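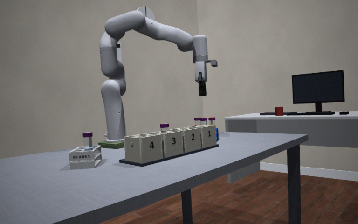
The arm over the numbered racks, with the white BLANKS rack off to the left.

Welcome to the gallery for Stendico, our tube sorting package for small laboratories. Rianne De Smet put these views together from the simulated room we use at Skarkbridge, and we're very fond of it (right down to the red mug on the desk!). So many of you wrote in after the April newsletter asking what the cell would look like at work that it seemed only kind to let you have a proper look round before you book a demonstration.

The racks are numbered 4 down to 1 along the row, and you can tell the software what each number means to you: a clinic, a shift, a type of test, whatever suits the way your bench already runs. Gebreyes, our planning tool, comes with the package and lets you try a layout on screen and move things about to your heart's content before anybody lifts a spanner.

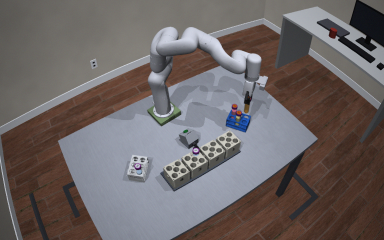
A dark-capped tube in the gripper, over the blue rack.

Loose racks like the blue one can be added to a layout at any time, and you're welcome to give them whatever names you please. The package is listed as item 2716 in the Pustevura catalogue, and the price includes 3 training visits and a printed handbook, which Rianne has rewritten from top to bottom and would dearly love you to read.

Gallery updated November 26, 2023. To arrange a demonstration, please use the contact form and tell us a little about your bench.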